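There is a smell that comes up the stairs of the Hastmont guesthouse at six in the morning, and if you have any weakness at all for walnuts and warm yeast, you will be out of bed before you know your own name. I have plenty of weakness in that department (ask my tailor), so down I went on my first Tuesday, in my socks, to find Borislav Vidmar already rolling dough on a table as long as a rowboat.

He makes one thing, a walnut roll he learned from the Győri family across the square, and he has been making it for 33 years. The dough is pulled so thin you could read a love letter through it, then spread with ground nuts, honey, sour cream and a splash of plum brandy that gets more generous as the morning goes on. "My first 107 were bricks," he told me, laughing so hard he had to put down the brush. "The birds of Venudach would not touch them!"

Well, the birds can keep away from mine, thank you. I ate three slices standing up, still too hot, with honey running down my wrist, and then I sat down and had another with coffee like a civilized person. The crust crackles, the middle stays soft and almost damp, and there's a little bitterness from the walnut skins that keeps you reaching back.

He let me roll the last one of the day. It split down one side, and he baked it for 30 minutes anyway and sent it up to my room wrapped in a dish towel.
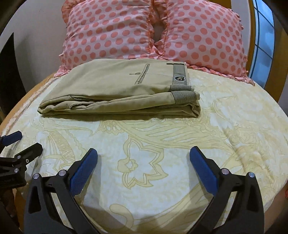

Ruffled pink pillows and a folded pair of khakis on the bed.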